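Lollby publishes its review of the Codcombe wayfinding scheme

July 5, 2022

Design studio Lollby has today published its review of the new signs in Codcombe town centre, and it does not share the enthusiasm with which they were launched.

The signs went up in February. They were sold to residents as a fresh identity for the town, with a new typeface, a new set of symbols and a colour for each district. Lollby was not involved in the work and was not paid to look at it. We walked the routes because we were told, more than once, that this was the scheme other towns would want to copy. We would ask them to wait.

Our main complaint is with the colours. Codcombe now has a slate blue for the harbour, a slightly greyer blue for the old market and a green that turns into a third blue under street lamps. On a screen in a meeting room the difference is clear enough. On a post at dusk, read by a person with a suitcase, it is very hard to see. The launch brochure calls the palette "intuitive". We could find no sign that anyone had tested this on people who did not already know the way.
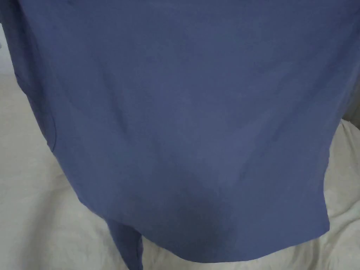 Muted blue fabric over a cream-white bedspread.

The typeface, Koppel Sans, is a handsome thing on a poster. Set small on a fingerpost it is less so. The capital I and the lower-case l are almost the same shape, and the numerals are narrow. Walking times are given in these numerals, at a size we could not read with comfort from across the road. The old signs were ugly, and we could read them from the bus.

Then there are the arrows. The scheme uses 2 styles, one for walking routes and one for "discovery trails", and the brochure spends a full page on the thinking behind them. At the station both styles appear on the same post, pointing in opposite directions, and both are marked Harbour. Either route will get you there in the end. We doubt that a visitor running for a ferry will enjoy the choice.

We have been told that the scheme needs time to settle in. Perhaps it does. The same was said of the Plellton signs, which were quietly covered with stickers after their first summer. A sign is there for the stranger who arrives today, and it is fair to judge it on that.

Lollby's review makes 40 suggestions, most of them cheap. It asks for larger numerals, one style of arrow and place names that match those on the bus timetable. It also asks that any further posts be put on hold until the present ones have been tried out by people from outside the town.

The full review is free to read at the Lollby studio and can be sent by post on request.

Notes to editors

Lollby is an independent studio working on signs, maps and timetables. It did not bid for the Codcombe contract.

Printed copies of the review are limited to 300.

ENDS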